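Cahier d'atelier — conditionnement des téléphones, octobre

Repris le cahier vers 9 h 15. La page d'avant est d'Annatjie, je ne corrige rien dedans, j'ajoute seulement à la fin ce qu'il manquait sur les couvercles.

Sujet du jour : la mise en boîte des téléphones reconditionnés pour Vernorach. On a reçu la demande de réduire la place du calage et de regarder si le plateau tient le téléphone sans mousse. Je note dans l'ordre où les choses me sont venues, ce n'est pas toujours l'ordre du travail.

Matériel sorti sur la table : le ruban rouge, le ruban clair, les ciseaux à poignées rouges, une boîte blanche de téléphone, la coque orange et un film de protection dans son emballage blanc. J'ai laissé les rouleaux au fond, parce que la dernière fois ils étaient sous la main et on passait son temps à les pousser. Au fond c'est mieux. Les ciseaux par contre je voudrais les remettre dans le tiroir après chaque coupe, ils restent toujours ouverts et un jour quelqu'un va raccourcir un film.
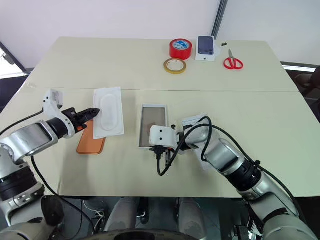 Première question, celle de l'emballage du film. La fiche de Dremham dit de le mettre dans la boîte sous le plateau. Je ne suis pas d'accord. L'emballage a une partie en relief au milieu, et si on le glisse dessous, le plateau ne pose plus à plat. Il faudrait soit le mettre au-dessus, soit enlever l'emballage et ne garder que le film avec son support. J'ai écrit à Abundio Tapia pour avoir son avis, il connaît bien cette fiche puisqu'il a fait la deuxième version.

Réponse d'Abundio, 10 h 40 : « On ne sort jamais le film de son emballage, sinon la poussière. Mets-le au-dessus et on changera la fiche. » Donc c'est décidé comme ça, au moins pour ce lot. À corriger dans la fiche, page 2.

Deuxième question, le sens du téléphone. Écran vers le haut ou vers le bas ? Annatjie Kekana préfère écran vers le haut, parce que le client ouvre et il voit tout de suite l'écran. Moi je préfère le dos vers le haut quand le modèle est de couleur, on contrôle la teinte d'un seul regard et on ne se trompe pas de boîte. C'est déjà arrivé avec le lot de Jondosham, on avait mélangé deux teintes voisines et il a fallu rouvrir 24 boîtes un soir. Je ne veux pas revivre cette soirée.

Le défaut de ma méthode : c'est l'écran qui touche le fond du plateau. Avec un film d'usine, pas de souci. Sans film, il faut que le fond soit vraiment propre. J'ai donc ajouté un coup de chiffon sec dans chaque plateau avant la pose. Ça prend environ 30 secondes si on le fait sérieusement, on peut faire plus vite mais alors on oublie les angles, et c'est dans les angles que reste la poussière de découpe.

Le plateau transparent, maintenant. Je l'aime mieux que le blanc pour travailler. On voit à travers le bord si le téléphone est bien descendu ou s'il monte d'un côté. Avec le blanc il faut se pencher. Mais le blanc a l'air plus propre dans la boîte finale et c'est le blanc que Vernorach a demandé pour la vente. Le transparent reste pour le transport entre ateliers, avec son couvercle.

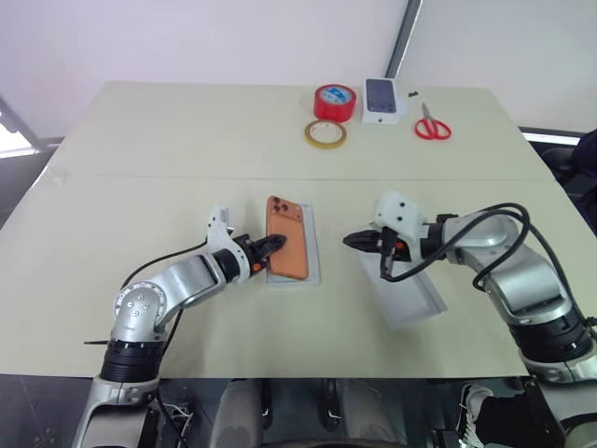 Pour ce couvercle, trois remarques que je mets ici pour Annatjie, qui reprend le poste cet après-midi.

Il faut le présenter incliné et poser d'abord un petit côté, puis le rabattre. Si on le pose à plat d'un seul coup, l'air reste enfermé et le couvercle remonte quand on le lâche. J'ai cherché longtemps si c'était un défaut de la pièce. C'est seulement la manière de poser.

Garder le téléphone appuyé légèrement pendant qu'on ferme. Comme le plateau est un peu plus grand que lui, il glisse et va se mettre contre un bord.

Ne pas coller de ruban rouge sur le transparent ! Le rouge, c'est uniquement pour les boîtes refusées au contrôle. Pour fermer on prend le clair, une seule bande sur le grand côté, avec le bout replié sur lui-même pour que la personne suivante puisse l'ouvrir sans ongle et sans couteau.

À propos du clair : je l'ai commandé chez Kos et la colle est plus forte que celle de l'ancien rouleau. Elle marque un peu le plastique quand on la retire après une nuit. À surveiller — je n'ai pas encore assez essayé pour le dire avec certitude.

Reste le problème des parties blanches. Il y a les plateaux et il y a les autres pièces de la boîte, qui sont blanches aussi, rectangulaires aussi, avec un creux peu profond. Quand on travaille vite on prend l'une pour l'autre. J'ai proposé une règle simple : le plateau à gauche, l'autre pièce à droite, et on ne les empile pas. Annatjie dit que c'est une règle pour droitiers. Elle a raison peut-être, elle est gauchère, alors elle fera l'inverse et on verra si ça gêne quand on change de poste.
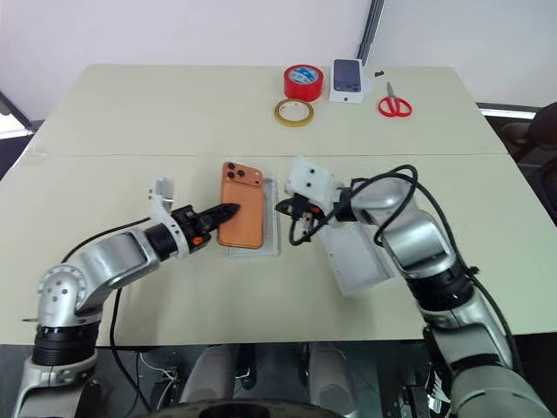 Le bloc des objectifs est ce qui m'ennuie le plus sur ce modèle. Il est large et il dépasse du dos, donc avec le dos vers le haut, c'est lui qui prend la pression du couvercle en premier. Sur la boîte de vente, il faudra mesurer la hauteur libre à cet endroit précis et pas au milieu, où on a toujours de la marge. J'ai demandé à Vernorach la cote intérieure du couvercle, ils m'ont envoyé la cote extérieure. Redemandé à 11 h 20.

Si la hauteur ne suffit pas, l'idée de la notice pliée sous le couvercle tombe aussi, et il faudra la mettre avec le film. Je préfère attendre la réponse avant de toucher à la fiche.

À faire :
Corriger la page 2 de la fiche (film au-dessus du plateau).
Chiffons secs, il en reste 2 propres, en demander à Dremham avec la prochaine livraison.
Essai d'une nuit avec le ruban de Kos sur un plateau vide.
Nettoyer la table le long de la jointure entre les deux panneaux, la poussière s'y met et revient ensuite sur les écrans.
Étiquette « plateau » et étiquette « autre pièce » sur les cartons de réserve, en gros.

Ajout de 14 h, Annatjie a lu. Elle est d'accord pour le couvercle incliné, pas d'accord pour le dos vers le haut. On garde les deux sens jusqu'à la fin du lot et on note sur chaque carton lequel a été fait.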